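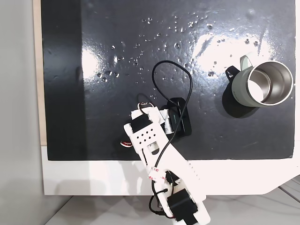 Agathe Carré wrote under my last post that a printed arm will never wipe a surface properly and I should just buy a second sponge. Fair enough. I'm halfway to agreeing with her, and I'm the one who built the thing. Thread.

Print | E-mail this thread

For anyone new: I have a white 3D-printed arm on a white table at one end of the shared shop in Gerkholm. The job I set it in May is to find drops of water on a glossy black board and wipe them up. A child can do this. My cat could do a version of it.

Why a glossy black board? Every demo video you've ever seen was shot on a nice matte tabletop with soft light. I wanted the kind of surface people have in their kitchens, with reflections all over it.

14 comments

Look at the two bright patches on the board. To you and me that's light. To my detection code the big one on the right is the largest puddle in Gerkholm and must be dealt with at once.

I followed the Skidora guide for the vision part. The guide says it copes with "most household surfaces." I would like to meet the household. I'd guess it has one surface and the curtains are always drawn.

The parts came to 370 dollars. The guide said you could do it for less, and maybe you can if you already own a printer, a box of servos, a drawer of screws and a relative who solders.

Share (22) | Print

So, numbers. I have run the wiping routine 1,508 times, and the log counts for me. It marks a run as a success when the arm gets to the end of its path. Please read that sentence again. It does not check whether the board is dry.

This is my main complaint with hobby robot posts in general. "97 percent success!" Success at what? Mine gets to the end of its path nearly every time. So does a windshield wiper with the rubber missing.

I then went over 60 runs by eye, with a paper towel pressed on the board after each one. I'm not giving you a percentage because I don't want it quoted. It was bad. The paper towel did most of the cleaning that evening.

Kerstin Söderlund asked why the mug is in there. A kitchen counter has stuff on it. If the arm only works on a bare board then it's a machine for cleaning bare boards, and I don't have any of those at home.

The mug is sage green with a steel inside, and the steel picks up the light too. So does the wet board. I have basically built an obstacle course for a camera and then complained that the camera trips. I know. I still think it's the right test.

9 comments | E-mail this

Cable routing, since three of you asked. The black cable goes up past the gripper in a big loop, comes back down, crosses the arm and runs along it to the lower joint. It's ugly. I wanted slack so that it wouldn't pull at full reach.

The price of slack is that the loop lies right over the part of the board where the drops are. Black cable, black board. I had it shorter at first and it tugged the gripper off its line. Now it's longer and it drags. Pick your problem.

I've had a suggestion to use spiral wrap and a suggestion never to use spiral wrap, both from people who sounded very sure. I will try it and tell you which of them to unfollow.

The gripper plate has rows of little square holes in it. I print them because they let me move a mount without redoing the part. Best decision in the build and it took no cleverness at all. If you copy one thing from me, copy that.

Share (31)

The red-and-white striped stickers near the joint are decoration, before anyone writes in. They do not make it safer. I've seen shop robots where the sticker is the whole safety plan.

Somebody from the Nimeck forum says my trouble would go away with a learned model instead of my old-fashioned thresholds. Could be! I'd be delighted. I asked to see one running on a wet, shiny, dark surface next to a steel mug. I have been sent five links. All of them show a dry table.

I'm not against it. I'm against being told it's solved by people who haven't spilled anything.

The Nkosi branch of the code does one thing I like: it compares two shots with the lamp in different places. Glare moves, drops mostly stay put. Simple idea, and it's the first change that made the arm stop attacking the light. It also made each run over twice as slow.

Print | E-mail this thread

To be fair to the arm, the mechanics have held up better than I expected. I thought the big servo at the bottom would be the first thing to go and it's still going. The printed parts have some flex in them, which shows up at the tip, but for this job I can live with flex.

What I can't live with is smudges. Even when it hits the drops it leaves streaks, and a streaky black board looks worse than a wet one. The darker left side of the board is smudged right now. I had been calling the job "wiping." It may be closer to "spreading."

Next up: the lamp gets its own bracket, the log gets a proper dryness check, and the word "success" comes out of the code until it means something. I'm renaming it "finished moving."

Agathe, keep the sponge handy. If the dryness check comes back the way I think it will, I'll need to borrow it.

17 comments | Share (40)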